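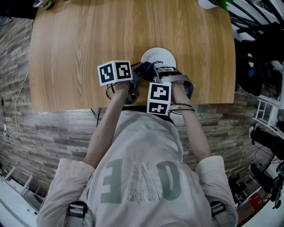
Who makes the songs that teams run out to?

Mostly small music houses like ours. Rarkik writes and records theme songs for amateur and semi-professional sports clubs, and we film the music videos that go with them, usually at the club's own ground and with the club's own players doing the singing (or at least moving their lips in the right places!).

About Rarkik

We started out above a bakery in Denduvik, with one good microphone and a drum kit we could only play after the shop had closed for the day. Our first job was a song for the Rirnness cricket club, who wanted something to play over the loudspeakers before their opening match and had a budget of $400 to do it with. We spent most of that on a trumpet player and have never been sorry. They still use the song, and we still get a note from the club every spring telling us which verse the children have changed the words to.

Since then we have made 70 team songs, for cricket, soccer, rowing, handball and one very enthusiastic curling league. Some are big and brassy, some are closer to a folk tune, and a few are really just a good chant with a bass line under it. We like to come and watch a game before we write a word, because every crowd has its own way of making noise and it's a shame to hand people a chorus they can't shout.

These days we work out of the old Bakker furniture store, two streets back from the harbor, where there's a proper live room and enough floor for a choir of parents. The video for the Rirnness anniversary song was edited here, and about 3000 people came to see it shown on the big screen at the ground.

If your club is thinking about a song, come by any Tuesday after four. Bring a scarf, an old program, a recording of your supporters on a phone, whatever you have. The coffee is free and the piano is mostly in tune.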